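Casual Equipment Planner / Budget Person - Grasitz data team
Posted 5 March 2020

Hi, I'm Elfriede and I look after the gear at Grasitz. I'm after someone organised to help me work out what we buy next, what we fix and what we stop paying for. We teach robots by doing jobs by hand with grippers, and the wish list has gotten away from me a bit! 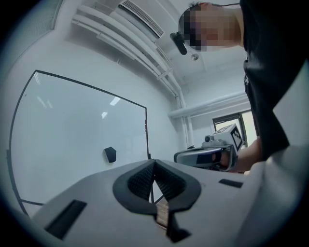
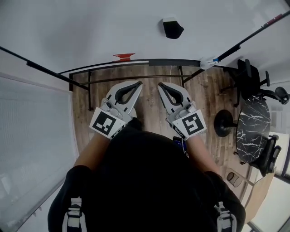 Hand-held grippers in use at our place.

The job is 26 hours a fortnight and runs until December. You'd start with our equipment register (61 lines, some of them mine from very late at night, sorry) and turn it into a replacement plan we can stick to. After that it's quotes. Lehner and Collmont both want to sell us finger pads and mounts, and their price lists are laid out so differently that I gave up comparing them. I've got $3,771 left for spares and small parts, and $1,119 of that is already promised to Taner for batteries and chargers.

The bigger question is whether we buy a second robot arm or lease one. I lean towards leasing, Taner is dead keen to buy, and we'd love somebody who'll do the sums and tell us both off if need be.

You don't need a robotics background. I came from ordering kitchen equipment and picked it up as I went. You do need to be comfortable in a spreadsheet, happy ringing suppliers, and willing to have a go with the grippers yourself so you know what wears out - it's good fun, though your forearms will feel it the next day.

Send me a page about yourself and any budget you've looked after, whatever the size (a footy club or a school fete is fine). Drop it at the Grasitz front desk marked for Elfriede Eder, or ring the desk and ask for me. If I'm out, Notburga Ammann can answer questions about pay and hours.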